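Our gripper order is in, and here's how we spent the money

Thu 15 November

Well, we signed it! After a spring and summer of spreadsheets, the purchase order for our new data collection gear went out this week, and since half the building has stopped me by the coffee machine to ask what we're getting, I figured I'd write it all down in one place.

The short version: 16 new hand-held grippers from Asberg, a storage and backup package from Valtis, and no second robot arm this year. I know some of you were hoping for the arm. I was hoping for the arm too, if we're being fair about it, and I had a very nice slide with the arm on it back in April. Yeshi Ayele looked at that slide for maybe three seconds and asked me how many hours a week the first one was running. I went and looked it up. The slide did not survive the meeting.

What we've been short of all year is demonstrations. The Zaki project needs people picking things up and putting them down on ordinary tables, over and over, with different objects and different hands, and one arm bolted to one bench can't give us that no matter how many of its cousins we buy. Hand-held grippers can. Somebody picks one up, gets ten minutes of coaching, and starts working (my mother-in-law did it during open house and she was better than me). So the money moved from the arm line to the gripper line, and I've made my peace with it.

We looked at two vendors in the end. Tarneo had the lower sticker price and a really friendly sales team, and I'd happily have lunch with them again. Their quote left out the mounts, the chargers and the spare fingertips, though, and once I'd added those back in we were within a hair of Asberg anyway. Asberg will also sell us tips one at a time, and Tarneo only does them as part of a full finger assembly. If you've ever watched what a week of sessions does to a soft tip, you'll understand why I got so worked up about that one line in a quote.

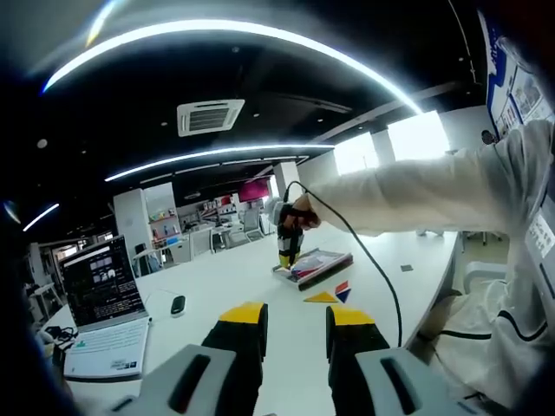 Consumables are the part of the budget I got most wrong last time, so they have their own line now. I had put down a lump sum for "parts and misc." and we burned through it before the first quarter was out, mostly on tips and cables. Those yellow tips come down on a stack of magazines or books one minute and on a little flat triangle the next, and table work like that is all edges and corners and hard surfaces. We've ordered 400 spare tips to start with. Yes, 400. Yeshi thinks it's too many and I think we'll be reordering before next fall, and there's a box of donuts riding on it.

Cables got the same treatment. I'd been buying them whenever one went bad, from whoever could ship overnight, and paying overnight prices for the privilege. We're now getting them with the grippers, all one type, all one length, with a drawer of spares. Please don't borrow from the drawer for your monitor. I will know, and I'll be sad.

Then there's storage, which I'll admit I treated as an afterthought the first time we priced this out. Each session fills up disks at a rate that made our IT folks go a little quiet. The Valtis package gets us a proper server in the machine room plus a second copy kept off site, and it comes with a two-year support plan so I'm not the one on the phone when a drive dies. It's the least exciting item on the order and it took the longest to sort out — four rounds of quotes, two of them for the wrong rack size, one of those my fault.

We also set aside some money for the objects themselves. Up to now we've been raiding our own desks and kitchens, and it shows, because there are only so many times you can record somebody moving the same coffee mug. There's a small monthly allowance for going out and buying ordinary stuff: books, packaging, toys, puzzle pieces, kitchen things, whatever's odd-shaped and cheap. If you're clearing out a closet, talk to me before you haul it to the thrift store. No glass, please, and nothing that leaks.

What didn't make the cut, besides the arm: the height-adjustable tables (we'll keep using the ones we have), the fancy lighting kit, and the label printer, which I fought for harder than was dignified. The lighting kit may come back. A couple of people want sessions under different light so the recordings don't all look alike, and I think they're right, but for now we can get a good part of the way by moving tables closer to or farther from the windows and recording at different times of day. That costs nothing except a sore back.

A few people asked about renting instead of buying. I did price it. For a one-month push it would have made sense, and if you're reading this from another team with a short project, go get a rental quote before you do anything else. We plan to be collecting all through next year, and the monthly fees passed the purchase price sooner than I'd guessed. Renting also meant sending units back for every repair, and I'd like to be able to swap a tip or a cable at the table and get on with the afternoon.

As for timing, Asberg is shipping in two batches. The first should land before the holidays and the rest early in the new year. I asked for it that way so we can unpack a few, find out what we've misunderstood about them, and fix our setup notes before we've got a whole shelf of them to deal with. The Valtis people want to come by for a site visit first, so there'll be strangers in the machine room for a morning. Be nice to them, they're bringing the rack rails.

Until the new ones arrive, we keep going with the current set, and the sign-up sheet works the same as always. Sessions are tabletop only for the rest of the year. If you've got a pair out for the afternoon, put them back on charge when you're done and write down anything that felt loose or sticky, even if it seemed fine again a minute later. Those notes are where the spare parts numbers came from this time, and I'd much rather plan from them than from my memory, which as we've established had room for a second arm in it.

Next up is the training budget, meaning paid hours for the people who do the recording. I'm putting that draft together now and it's going to be the biggest line of all, bigger than the hardware by a good margin. If you've run sessions and have opinions on how long a shift ought to be before your wrist gives out, send them to me by the end of the month. Two of you have already written, and you disagree completely, so I could use a tiebreaker!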